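Workshop notebook, Tuesday, January 5, 2021
Subject: hide glue, second batch, and the loose chair from Wallulska

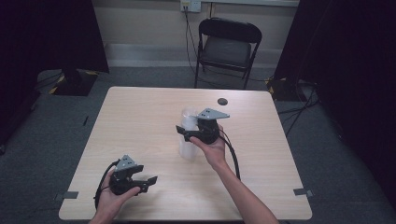 The light table, seen from my side.

First day back after the holiday. The shop was cold in the morning, so I did not start with glue. I turned on the heater and wrote labels until the room was comfortable for work.

The chair from Wallulska has two loose joints, both at the back rail. The old glue is brown and breaks like sugar when I push it with a knife point, so I think it is hide glue and original. I want to use the same kind again. The front legs are still strong and I leave them alone.

Glue notes. In the first batch I used the Drovier granules and too much water. It ran out of the joint and the test piece opened by hand the next day. For the second batch I put 47 grams of granules in a jar, covered them with cold water and let them swell over lunch. They looked like wet rice at the end, no hard centers. Then the jar went into the water bath.

The thermostat on the Flirus pot is not to be trusted. The dial said 60 C and my kitchen thermometer said 71 C. I turned it down and waited, and it took 105 minutes before both the bath and the glue stayed at 62. Please, whoever uses the pot next, measure in the jar and do not believe the dial. I put tape on it with an arrow where 62 really is.

The glue should fall from the brush in one thin line and then start to break into drops. Mine did this after one more spoon of water. I wrote "one spoon" on the lid but the spoon was the small one, so I correct it here.

Cleaning the joint: warm water and a stiff toothbrush, then a rag. The left tenon came clean quickly. The right one has an old repair inside, a thin piece of veneer with white glue on it, and this does not dissolve in warm water. I tried vinegar on a cotton rag. It became soft at the edges only. I will try again tomorrow with more patience and a small chisel.

Test joints: two, in beech, from the scrap box. One with warmed wood and one with cold wood, same clamp pressure. Not to be opened before Thursday.

Still open:
Does the veneer have to be replaced after it comes out, or is the tenon thick enough without it? Measure when dry.
The Fuentealba clamps leave a mark on soft wood. Cut new cork pads.
Order granules. The bag will be enough for this chair and probably not for the stool.
Rest of the glue is in the refrigerator, second shelf, jar with blue lid. It smells, keep it closed.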